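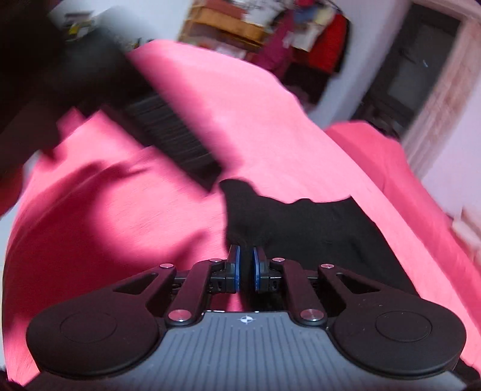
粉红色织物与深色布件,Fonwood 寓所。

Fonwood 寓所床品整理图集

3/10/24
文/Stuvon 生活服务中心编辑室

Stuvon 生活服务中心承担 Fonwood 寓所的床品配置、更换与保管工作。本季整理涉及客房153间,登记各类布件411件。现将整理说明刊出,供各楼层服务人员及住客参阅。说明文字依据现行《床品整理办法》编写,与办法正文不一致之处,以正文为准。

本图集所称“大件”,指毛毯、被褥、床单及床罩;“小件”,指枕套、靠垫套、床尾布条、盖布及其他铺放于大件之上的织物。以往各楼层对小件的称呼并不统一,同一块布在登记簿上有时写作“床旗”,有时写作“搭布”,也有仅写颜色的。自本季起,登记簿一律使用“布条”与“盖布”两个名称,按长宽比例区分,长度超过宽度3倍的记为布条,其余记为盖布。旧登记簿不再改写,查阅时请参看封底所附的名称对照。

一、颜色与分类

寓所现有床品以粉红色系与米色系为主,另有一批深色小件与之搭配。粉红色系用于东侧客房,米色系用于西侧客房,深色小件两侧通用。各楼层领取床品时应按色系整套领取,不得以相近颜色替代。粉红色系历年采购批次不同,深浅略有差别,同一张床上的毛毯与枕套应尽量取自同一批次。批次标记缝于布件一角的内侧,查看时将该角翻起即可。

深色小件与浅色大件应分开收取。整理床铺时,先将床上的小件逐件拿起,抖开,单独放置,再处理下面的毛毯或床单。夹在毛毯褶皱中的小件容易被一并卷走,送洗之后才被发现,这种情况在上一季登记的串色记录中占了多数。铺床之前亦应将毛毯完全展开一次。

深色小件首次洗涤须单独进行,水温按标签所示的最低一档。洗后铺在白色旧布上压放一夜,白布上如有染色痕迹,则再洗一次,直至无色为止。未经此项处理的新布件不得与粉红色或米色床品接触。已处理的布件在登记簿“备注”栏内写“已定”二字。

二、绒面毛毯的铺放

绒面毛毯有顺毛与逆毛之分。用手掌自床头向床尾轻抚,表面平伏、颜色均匀者为顺毛;表面起立、颜色偏深或出现条纹者为逆毛。铺放时以顺毛朝向床尾为准。住客坐卧之后绒面留下的深浅痕迹不属污渍,用软刷顺向刷过即可,不必送洗。

毛毯两侧垂下的长度应当相等。床的一侧靠墙时,靠墙一侧可少垂,余量留给外侧,但床尾两角仍须对齐。床侧另有较低坐铺或矮榻的房间,毛毯不应拖盖其上,应在大床边缘处收住,矮榻单独铺设罩布。两处织物即使颜色相同,也应分别登记。以往曾有以一张大毛毯同时覆盖床面与矮榻的做法,更换时十分不便,高低交接的地方也容易积尘,现已停用。

毛毯中部如有隆起,应先查看下面是否留有衣物、枕芯或其他物品。住客在住期间,服务人员不得翻动毛毯下的私人物品,可将隆起处保持原样,仅整理四周,并在当日记录中注明“中部未动”。 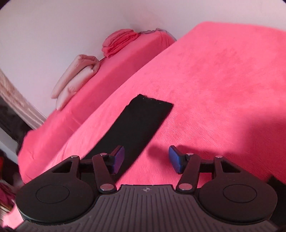 小件布料的检查以边缘为重点。布面的磨损较易察觉,边缘的磨损则常在洗过多次以后才显露出来,因此每次更换均须将布件平铺,沿四边逐一查看。粉红绒毯上斜放的黑色长条布件,其短边缝线一带略有毛须,按现行标准应列入“留用、待修”一类:缝线未断,毛须较短,修剪并加缝一道后可以继续使用。缝线断开或布边已向内脱散的,列入“停用”。判断时以手指轻按边缘,沿缝线方向移动,不要拉扯毛须。拉扯往往使原本可以修补的布件脱散至无法修补。深色布件宜放在浅色织物上检查,浅色布件则相反,边缘的情况会清楚得多。

待修布件集中送至 Vimwood 库房,由库房缝补间处理。送修时每件附一张布签,写明房号、名称与损坏位置,布签用线缀于布件一角,不用别针。缝补间对边缘毛须的处理分为修剪、包边与折边三种,其中包边会使布件尺寸略有增加,折边则使其减小,修补后须重新量度并更正登记簿所载尺寸。修补次数满2次的布件不再送修,直接停用。

停用布件不作丢弃。尺寸较大的裁为擦布,供公共区域使用;尺寸较小而颜色完好的,留作其他布件的补料。深色与浅色补料分袋存放,袋口写明裁剪月份。

三、枕头与花边

枕头置于床头,开口一侧朝内。备用枕头可与折叠好的毯子或被子叠放,枕头在上或在下不作统一要求,但叠放高度不得超过床头板。床上不设床头板的房间,以窗台高度为限。

带有荷叶花边或蕾丝花边的枕套,花边应露在外面,不得压在枕头或折叠织物之间。花边受压后会形成硬折,熨烫也难以完全恢复。深色花边缝于粉红色枕套上的款式现存数量不多,由 Garg 缝制所按旧样制作,尚未安排补制,各楼层应特别留意。此类枕套的洗涤应装入细网袋,袋内只放一只,翻至反面,晾干时将花边用手逐段理平,不上夹子。

花边与枕套主体的接缝处是另一项检查重点。查看时一手托住枕套,一手将花边轻轻展开,看针脚是否均匀、有无漏缝。花边脱开不足一指宽的,可由楼层自行以同色线补缝;超过一指宽的,送缝补间。补线颜色以花边为准,不以枕套为准。

四、盖布的展开与折叠

盖布铺于毛毯之上,多用于存放期间防尘,亦用于住客要求加盖的床铺。展开盖布应由一角开始,先将该角放定,再依次拉开其余各角,避免从空中抛铺。绒面与平织布料之间阻力较大,抛铺之后再去拉正,往往连同下面的绒毯一起拉歪。拉正时先将盖布提起,离开绒面后再移动位置。

黑色及深色盖布容易沾附绒毛。使用前将其正面用粘尘滚筒滚过一遍,使用后反面也须滚一遍。绒毛较多时先在窗外抖去,再用滚筒。不得以湿布擦拭绒毛,湿布会将绒毛搓成细粒,嵌入布纹。

盖布的折叠一律采用长边对折法。先将两条长边对齐,正面朝里,抚平后再对折一次,然后由短边向另一短边折起。折好之后布边应全部朝向同一侧,便于清点时翻查。布条较窄,只须沿长边对折一次,再由一端松松卷起即可,卷得过紧会在中段留下横向压痕。
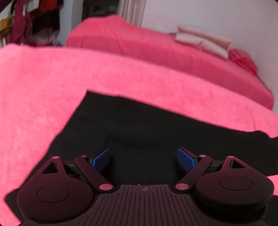

折叠的次序在楼层之间曾有不同做法。部分楼层习惯先折短边,折成之后体积较小,放入抽屉较为方便,但打开时折痕横贯布面正中,铺在床上十分显眼。经各楼层试行比较,现统一为先折长边。已按旧法存放的盖布不必全部重折,待下次取用之后按新法折回。

床面本身可以作为折叠的台面使用,前提是毛毯已经铺平,床上没有其他小件。在绒面上折叠薄布料时,下层容易被绒面带住而移位,可在两者之间垫一张硬纸板,折完之后抽出。库房备有此类纸板,各楼层可按需要领取,用后立放于布草柜侧面。

折叠过程中如发现布面有线头外露,应当时剪去,剪口与布面平齐。剪刀使用后立即收回工具袋,不得放置在床上或织物之间。针线、顶针及别针同样如此。折叠完毕后服务人员应以手掌平按布叠一遍,确认其中没有夹入硬物,再行入柜。

五、存放

床品按色系分层入柜。柜内自下而上依次为毛毯、被褥、床单、枕套,小件放在最上层。粉红色系与米色系之间以隔板分开,深色小件另用布袋盛装,袋口朝外。布袋须为透气棉布,不使用塑料袋。樟木片用薄纸包好后放在柜角,不与布料直接接触,每季更换。

绒面毛毯存放时以卷放为佳,绒面朝里。柜内空间不足而须折叠的,折叠层数应尽量减少,上面不再压放其他物品。每年12月对长期存放的毛毯统一翻晒一次,阴天改在通风走廊进行。翻晒时绒面与底面各晾半日,收回前用软刷顺向刷过。

长期未用的盖布与布条亦应在同一时期打开,换一处折痕重新折好。登记簿上写明重折日期。布料久存后会在折痕处变薄,深色布料的折痕还会发白,定期更换折痕位置可以延缓这种变化。已经发白的折痕不作染补,布件仍可使用,铺放时将折痕置于床尾一侧。

六、登记与查询

每次更换床品之后,服务人员应于当日填写登记簿,内容包括房号、布件名称、批次标记与处理结果。处理结果分为留用、待修、停用。书写须用蓝色或黑色墨水,改动之处以单线划去,另写于旁,不得涂盖。

住客自带的毛毯、枕套及其他织物不列入登记。自带织物与寓所床品颜色相近时,请住客在自带物品上缝一小段色线作为记号,色线可向楼层服务台索取。送洗时服务台将依记号分开收取。未作记号而混入送洗的,寓所将尽力查找,查找结果张贴于服务台旁的告示栏。

住客如希望更换床品的颜色、厚薄或铺放方式,可填写更换申请,投入服务台前的信箱。绒面毛毯与平织毛毯均可选择,带花边枕套因存量有限,暂不接受指定。申请一般在3日内答复。

本图集所载做法自刊出之日起施行,各楼层布草柜内张贴的旧版折叠图示请一并取下,交回 Vimwood 库房。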